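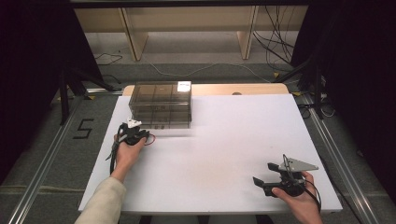 A stacked compartment box in tinted plastic, at the left end of the table.

I think most households should own one compartmented storage box and should stop there. I have come to this opinion slowly, after buying too many of them, and I expect people who like organizing will disagree with me. Some of them already have.

The kind I mean is the layered kind, with trays that sit on top of each other and dividers that split each tray into cells. You find them in hardware stores, craft stores, and fishing stores, at very different prices for much the same object. They hold screws, beads, fuses, buttons, hooks, batteries, pills, spare keys, picture hangers, and the plastic feet that come off chairs. They are good at this. A box with cells in it will hold more kinds of small thing in less space than anything else you can buy, and it will keep them from mixing.

My complaint is about what happens after the first one works.

I live in an apartment of 570 square feet over a tire shop, and I have been there 13 years. When I moved in, the small things I owned were in a coffee can, a kitchen drawer, and the pockets of two coats. Finding a screw meant tipping the can out on the table. I bought a box, spent an evening sorting, and for a month I felt like a capable person. Then I bought another box for sewing things, although I sew on a button perhaps twice a year. Then one for electrical bits. Then a smaller one for what would not fit in the others. By the end I had boxes in the closet, boxes under the bed, and a box in the bathroom that I could not have told you the contents of.

The trouble with a cell is that it asks to be filled. If you have a tray with a spare cell in it, you will find something to go there. I kept the tiny wrench from every piece of furniture I put together. I kept the twist ties off new cables. I had a cell of those clear rubber dots that go on cabinet doors, and my cabinet doors are held shut with magnets. None of this would have survived in the coffee can, where it would have annoyed me until I threw it out. In the box it looked like a collection.

Efua Osei, who has run the repair table at our library branch for longer than I have gone to it, told me that she can guess how long someone has owned a box by how many cells hold only one thing. A new owner has handfuls. After a few years there is one washer here, one hook there, one battery of a size that no longer fits anything in the house. She thinks this is fine, and that a single washer is worth keeping if it turns out to be the right washer. I have watched her find the right washer, so I can't say she is wrong about her own box. But she fixes other people's lamps every month. I don't, and I suspect most people reading this don't either.

So here is what I did, and what I would suggest.

I put every box I owned on the table at the same time. This matters more than it sounds. When the boxes were in different rooms I believed each one had its own job. Side by side, I could see that the sewing box and the electrical box both had safety pins, and that I had picture hangers in every one of them. The table should be a plain one if you have it, and pale. Small metal parts vanish on dark wood and on patterned cloth. On a white surface you can see a dropped pin from across the room. If your table is dark, spread a sheet over it.

Then I went through and asked of each cell whether I had opened it in the last year. I did not ask whether the contents might be useful, because everything in a hardware box might be useful. That is how it got there. I asked only whether I had gone to it. Most of the cells failed. I was surprised by how little I had needed. Wood screws in two sizes, wall anchors, picture hangers, fuses for the Christmas lights, felt pads, needles, thread, buttons, a few batteries. All of that fit in one box with a tray to spare.

The rest went to people who would use it. Uchenna Bashir downstairs took the electrical connectors. The library took the screws. The rubber dots went in the trash, and I did not feel anything about it.

On the question of which box to keep, I have a few views.

See-through is better than solid. It doesn't have to be perfectly clear. A smoky or tinted plastic hides the dust and still lets you see the dividers and whether a cell has something in it, and that is enough to stop you opening every layer in turn. My worst purchase was a solid gray box from Fluscombe, which closed beautifully and which I never opened, because from the outside it looked the same full or empty. I gave it away still holding my good scissors.

Layers are better than one wide tray, if you live in a small place. A wide tray needs a wide shelf, and when you carry it you have to hold it flat with both arms. A stack takes up a smaller piece of the table and leaves you room to work beside it. The drawback is that what you want is always in the bottom layer. You can get around this by putting the things you use least at the bottom, but you have to be willing to move them as your habits change, and hardly anyone does. I moved mine in August, when I noticed I was lifting off the same tray every time to get at the felt pads. It took five minutes. I had been putting it off since winter.

Labels are where I differ most from the organizing people. Tobiloba Afolabi, a friend with a much neater home than mine, labels every cell. She has a machine for it. Her boxes are handsome and I would trust her with my taxes. But when her needs change, the labels don't, and she now has a cell marked "hooks" that holds earplugs. I think one label for the whole box is plenty. Put it on a corner where you can see it when the box is on the shelf, and write on it the sort of thing that is inside. The cells can speak for themselves, because you can see into them.

I would also say don't pay much. There is a brand called Clivlow that sells a set with matching boxes for every room, and I understand the appeal, since I nearly bought it. The set is a way of selling you the second box along with the first. A cheap box with dividers that stay put will do the same work. Shake it in the store. If the dividers rattle, the small screws will get under them.

The strongest argument against me came from my brother-in-law, Subbarao Alva, who builds model railroads and has a wall of these boxes. He said that I was confusing too many boxes with too many things, and that if a person really has the things, then the boxes are only being honest about it. He has a point. For someone with a hobby or a trade, the number of boxes should follow the work, and one is a silly limit. He can put his hand on any coupling he owns in the time it takes me to find my reading glasses.

But he opens those boxes every night. What I am talking about is the home where the small parts are left over from other things, and where nobody is building anything. In that home a second box is a place to put off deciding. The first one will fill up, and when it does, that is useful information. Something has to leave before something else can come in. I keep mine on the shelf by the door now, label facing out. Last week a new lamp came with a spare fuse and a tiny wrench. I kept the fuse.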